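Bratuneck Household Textiles Reuse Project
Progress report to the Lehner Fund
Submitted 28th March by Ama Mensah, project manager

1. Summary

The project collects used cloths, towels and soft furnishings, sorts and folds them, and passes them on to families moving into their first home. The grant covers the work from October to the end of the present funding year. In this period the team prepared 141 bundles against a target of 300 for the full year. Sorting is on schedule. Folding and packing remain behind, mainly on account of the late delivery of storage shelving from Wurnon.

2. Sorting and folding

All incoming cloth is now sorted by color before it is folded. Yellow and white pieces make up the larger part of the light-colored stock, and Renato Ulloa has rewritten the folding guide with these in mind.

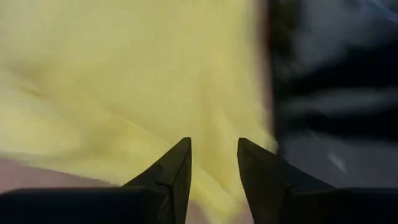 The revised guide asks for each piece to be opened out fully, smoothed from the center and folded in half twice. Thin cloth is folded once more so that it stacks evenly with the heavier pieces. Items with stains or worn hems go to the rag box - these are not counted in the totals given in this report.

The earlier practice of folding straight from the collection bag has ended. It produced uneven stacks, and many bundles had to be opened and packed again.

3. Work surfaces and supplies

The purchase of the main workbench was completed within budget. Milagros Espinoza has since agreed a cleaning routine with the building's managers, under which the surface is wiped at the start and end of each session.

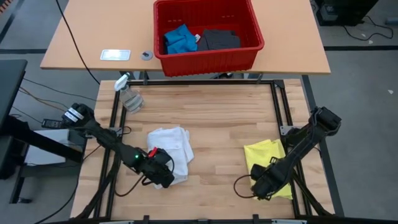

Bench space was the principal concern raised at our last review, and the position has improved. Two pieces can be handled side by side on the light wood surface, as with the bunched white cloth and the flatter yellow one toward the right. The spray bottle is kept at the bench at present; a wall holder has been requested so that it can be stored upright. The remaining supplies budget is sufficient for the year.

4. Soft and long-pile items

Donations of fluffy items have been higher than planned. They cannot be folded in the same way as flat cloth and take up more room in storage. Kha Diệp is testing a method of rolling them loosely, with the pile facing out, and will report at the next review.

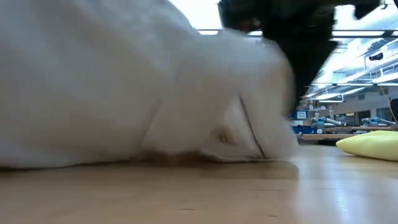

Figure 3. White long-fibered item on the wooden table.

5. Next steps

Shelving will be installed in the 4 storage bays once the delivery is complete. Jytte Laxdal will then move the finished bundles from temporary storage at Jiltosari. We request the Fund's approval to carry the unspent transport allowance into the next quarter - the amount is set out in the attached budget sheet.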